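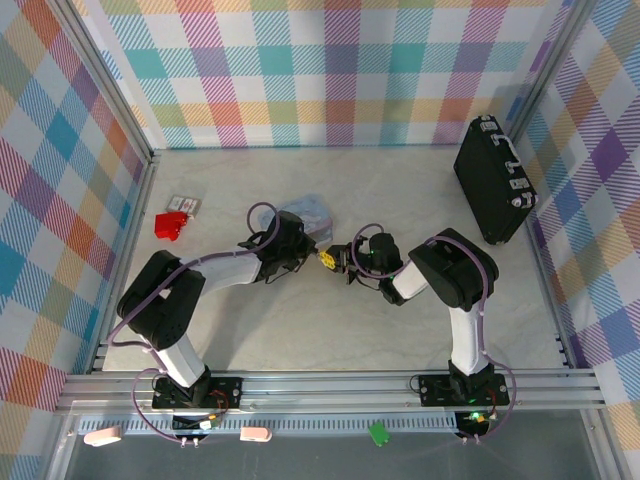 **Slide 1: open plan and the focus claim**

- Kosimby says its staff got more done after the walls came out. Ask: more of what? They counted messages sent.
- The survey went to 214 people, three months in. No baseline. Danai Alexiou asked for one twice and got a brochure.

**Slide 2: color**

- "Bright patterns lift mood" — the source is a paint seller. Pause here.
- Domingo will object from the floor. Let him, then show the Brolen numbers: 19 desks, 2 weeks, no difference.

Skip slide 3 if we're past 4:30. Water.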